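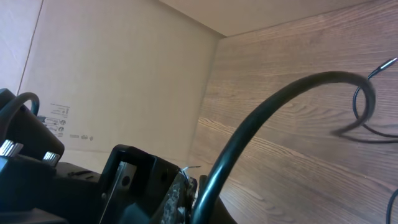 A view from the wrist camera, with the gripper close to a cardboard wall and two black cables at the right.

The test room at Ranjbar is on the second floor, and on the Tuesday of my visit it was already warm at nine in the morning. The engineer who leads the comparison of grippers asked me to leave the name out of this article. "Write about the fingers," the engineer told me. "They are more interesting."

For most of this year the small team has compared 2 grippers on the same arm. One is from Kellard and the other is from Pruvley. Both must do the same jobs: take hold of a cable, pull it free, and put its plug into a tray. I asked why they chose cables, when most tests of this kind use blocks or cups.

"A block stays where you left it," the engineer said. "A cable moves when you touch it, and it moves also in a place where you did not touch it. Our customer, Bumside, repairs office equipment. They have cables in every box that arrives. So we had to begin there."

The team has recorded 317 attempts until now. Of these, 173 were made with the Kellard gripper and the rest with the Pruvley. I asked which one is better, and the answer took some time to come.

"With thick cable, the Kellard. It closes slowly and it holds. With thin cable I prefer the Pruvley, but only after we changed the pads. The first pads were smooth and the cable rolled out from between the fingers. Then we put rough ones on both grippers, to be fair, and we started the whole count again. My colleagues were not happy with me that week."

The camera at the wrist was another subject of long discussion. It sees the fingers from very near, and when the hand goes into a corner, the picture is mostly walls. At first the team wanted to move it farther back on a longer bracket. They tried this for 12 days and then returned to the short one.

"On the long bracket the view was nicer for a person," the engineer explained. "You could see the whole cable and understand the situation. But the bracket hit the side of the box many times. And the controller does not need a nice view. It needs to know where the finger pad is and where the cable is, in the same picture. From the short bracket it gets this, even if the cable makes a big curve and part of it is not sharp."

I wanted to know if the grain of a wood surface is a problem, as dark lines on brown can look like a thin wire. The engineer nodded and said that it had been a problem in spring. The software sometimes followed a line in the wood. After more recordings on such surfaces it happens less, though the team still keeps a list of these cases.

Before I left, I asked what they would do differently. "I would buy more pads," the engineer said. "And I would write down the closing force from the first day. We have it only from the second month, so the early attempts I cannot compare as well as I would like."

The next round will begin in September, with flat cables, and the Pruvley gripper goes first.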